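A Basket for Everything: Tidying the Shared Workroom at Rindthorpe
Student project report, May 7, 2023 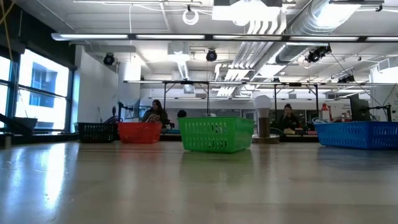
Fig. 1. The four storage baskets and the lamp on the long table, with people at the benches behind.

When we started this project our workroom had plenty of space and very little order. It is a lovely bright room with tall windows, and it is shared by 25 students, so you can imagine what happens to pens, tape, cables and half-finished models by the end of term. Our question was a simple one – would people put things away more often if each kind of thing had its own colour?

We chose plastic baskets with holes in the sides, partly for the price and partly so that you can get some idea of what is inside without tipping everything out. Black was for cables, red-orange for cutting tools, green for paper and card, and blue for anything we could not agree on (this one caused more discussion than the other three put together!). The lamp stayed on the table too, between the green and the blue.

For 15 days we wrote down every item left lying out at closing time. In the first week we noted 57 items, and it was a bit embarrassing to read the list aloud. The second week was a good deal better, though the blue basket filled up quickly and needed a proper clear-out.

We also asked a class at Breltport to try the same colours. They liked the idea but wanted labels as well, and I think they were right – a new person cannot guess that green means paper. The black basket is also rather small for cables, so we would like to swap it for a larger one in June, and we have already started on the labels, which are being written by hand on card from the green basket.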